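The Grading Table

The contract ran to 2 pages. The intake desk at Bukutville would receive garments from the Skuvetti depot, grade each one, fold it to the house dimension and place it in the outgoing bin. The grader would be paid by the bin. Item 4 said that garments with contents in the pockets, writing on the inside, or other irregularities were to be set aside and entered in the log under Remarks.

The grader had held the post since June. In that time the Remarks column had been used for a button found inside a cuff, a bus ticket, and a stain in the shape of a boot heel. Most days it stayed blank.

The procedure was simple and had been taped to the wall by whoever held the post before. Take one garment from the pile. Lay it face-down. Draw the collar and the hem away from each other until the body is flat. Check the side seams from the armhole down. Check the hem. Read the care label. Turn the sleeves in, fold the sides to the middle, fold the hem up to the collar. A polo shirt took longer than a T-shirt, as the collar had to be pressed down by hand or it would stand up in the stack and tip whatever was put on top of it.

On Thu 23 October the sixth garment out of the pile was an orange polo shirt. The log entry gives it as adult, short-sleeved, color strong, no fading. The grader spread it on the white table and found nothing wrong with the back panel. There were creases across the middle, of the kind a shirt picks up at the bottom of a sack. The side seam was sound. The stitching at the hem was double and followed the corner without skipping.

At the hem corner there were loose threads. They were short and fine and were the same sort of thing that came in on half the stock from Skuvetti. The standard allowed for them. The grader reached for the scissors, then put them back and took out the log instead, and turned to an entry from the summer.

The summer entry was for an orange polo shirt, adult, short-sleeved. Loose threads at hem corner, trimmed. Grade 2. Packed for Tremesport.

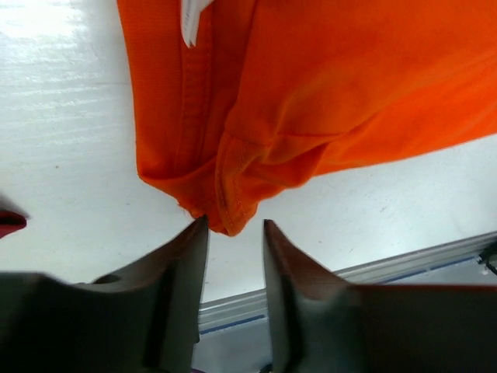
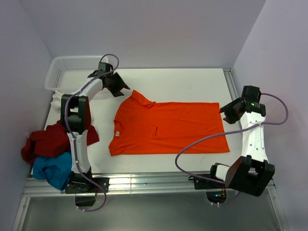 The orange polo on the grading table: hem corner, then laid out full.

Tremesport was the end of the line. Clothing went there by the container, 400 kilos at a time, and was sold by weight in the covered market behind the harbor. It did not come back. The grader knew this in the way one knows a rule of the trade, and had never had reason to check it.

Two orange shirts of the same make were no irregularity. A sports club or a hardware store might order 100 of them and give them all away in the same year. The grader wrote this down in pencil, in the margin, and then erased it, as the margin was for weights.

The summer shirt had carried one other note. When it was folded, the left sleeve would not lie in. It had been turned under twice and had come out twice, and in the end the grader had folded it with the sleeve held down by the thumb and slid the thumb out at the last moment. This had been entered under Remarks as "sleeve, stiff." The shift lead, a person who signed each sheet with the one word Voicu, had put a question mark beside it.

The grader turned in the right sleeve. It lay flat. The grader turned in the left sleeve, smoothed it, and lifted the hand away.

The sleeve stayed where it was for as long as it takes to read a care label. Then the fold opened – slowly, from the cuff end – and the sleeve lay out on the table again.

Cotton has some memory. Knit cotton that has been stored under load will return to the stored shape when it is released, and a seam sewn a little tight will pull the cloth behind it. Both effects are described in the training sheets. The grader turned the sleeve in again, held it with the thumb, folded the side over, folded the hem up to the collar, and slid the thumb out.

The shirt was entered as Grade 2. Under Remarks the grader wrote "loose threads at hem corner, not trimmed," and after a time added "sleeve, stiff." The destination field was filled in at the depot and was not the grader's business, but the sheet had already come down with it printed. It said Tremesport.

The grader put the shirt in the outgoing bin with the collar pressed flat, set a folded towel on top of it, and took the next garment from the pile.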